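Drekberg Textile Handling
Garment Folding Cell: Safety and Good Practice Checklist
Inspector: Precious Rivera
Cell supervisor: Noel Macapagal
Inspection month: August

Purpose of this checklist

This checklist is to be completed before a folding cell is released for a new period of work, and again after any change to the arms, the grippers or the work surface. Each item is marked Satisfactory, Action required or Not applicable. Comments are written by the inspector. The supervisor adds a reply where an action has been raised.

Section 1. Work surface and surroundings

1.1 Surface clean, level and free of chipped edges.
Satisfactory.
Comment: Tiles wiped down at the start of the inspection. Grout lines to be brushed monthly, as lint gathers there first.

1.2 Backdrop and other hanging fabric secured.
Satisfactory.
Comment: The green backdrop is held with metal binder clips. Clips should be checked by hand and not by eye alone.

1.3 Garments waiting their turn kept clear of the item being folded.
Action required.
Comment: White and blue garments were lying together on the tiles behind the arm, close to the black T-shirt being worked on. A marked waiting area is needed, outside the reach of the arms at full extension.
Supervisor's reply: Agreed. Tape to be laid before the next period of work. N.M.

1.4 Cables routed so that they cannot catch on cloth or fittings.
Action required.
Comment: The cable on the arm runs out in a wide loop and returns near the lower end. The loop should be shortened and clipped, leaving enough slack for full wrist rotation. Check again with the arm at both ends of its travel.
Supervisor's reply: Kasten clips ordered. N.M.

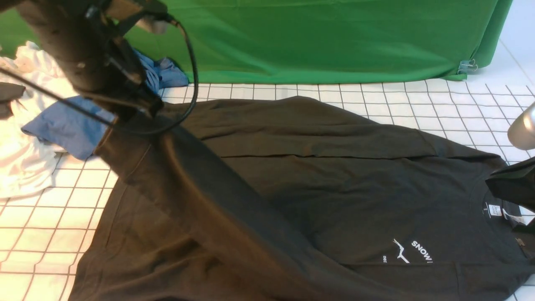 Section 2. Grippers

2.1 Fingers free of cracks, burrs and sharp edges.
Satisfactory.
Comment: Checked with power isolated. A cotton swab was drawn along each edge and did not snag.

2.2 Ribbed pads firmly fixed and not worn smooth.
Satisfactory.
Comment: Pads are to be replaced at 2,000 grips or when the ridges can no longer be felt with a fingernail, whichever comes first. The count is kept in the Nilasell log, and the log must be reset by the person who fits the new pad.

2.3 Gripper approaches the garment near a hem or cuff, with a clear gap between the fingers before closing.
Satisfactory.
Comment: Stitched edges are the preferred grasp point. Fingers must not be driven down on to the tile to pick up cloth.

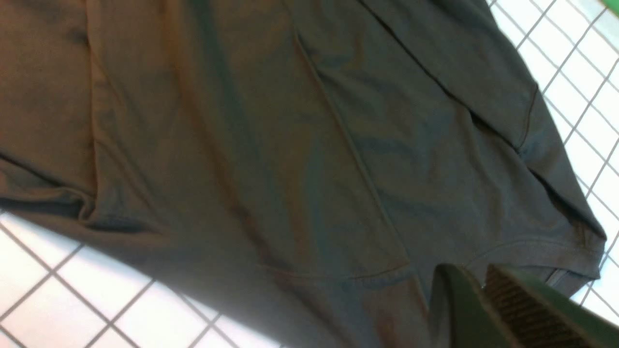

Item 2.3: gripper fingers above the shirt, near the cuff hem.

2.4 Grip force set to the value for the fabric in use.
Satisfactory.
Comment: Jersey setting selected. The setting sheet should be kept at the operator's desk. It was found in a drawer.

Section 3. Lifting and holding

3.1 Garment does not obscure the wrist camera for longer than the permitted time.
Satisfactory.
Comment: The limit is 5 seconds. Where the view is lost for longer, the arm must stop and hold its position until the operator has looked at the cell and pressed resume.

3.2 Raised cloth held without strain on the seams.
Satisfactory, with comment.
Comment: Cloth gathers into tight folds at the point of contact. Hems should be looked over at the end of each batch for pulled loops, with particular care on looser knits.

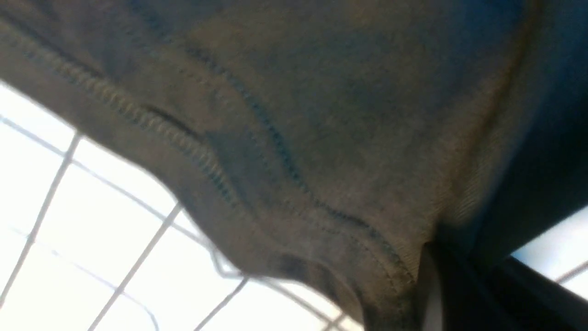 Any garment with a pulled loop is to be taken out of use and entered in the log with the time and the arm concerned. It should not be returned to the pile for later trials.

3.3 No person reaches under a raised garment while the arms are powered.
Satisfactory.
Comment: Operators questioned on this point gave the correct answer. The rule also applies when the arms are paused.

Section 4. Folding and release

4.1 Sleeves located before the first fold is made.
Action required.
Comment: Dark knitwear is difficult to read where a sleeve lies across the body of the shirt. If the sleeve edge cannot be made out on the operator's screen, the garment is to be opened out again before work continues.
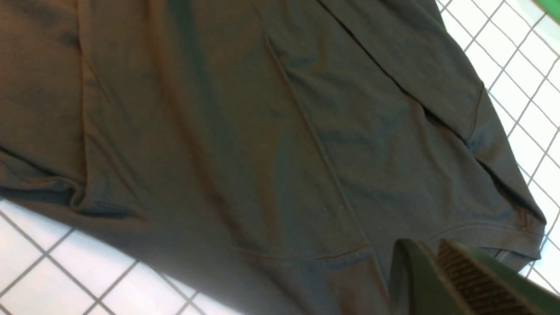 The same applies to hems that may be tucked underneath. Operators should not attempt to free them by hand without first pressing the stop button and waiting for the stop light.
Supervisor's reply: Added to the Fasumetti operator guide. N.M.

4.2 Emergency stop tested from each operator position.
Satisfactory.

4.3 Log saved and pad counts carried forward.
Satisfactory.

Result

Cell released with conditions. Items 1.3, 1.4 and 4.1 are to be closed within 48 hours and shown to the inspector before the arms are run above reduced speed.

Signed: P. Rivera, inspector
Received: N. Macapagal, cell supervisor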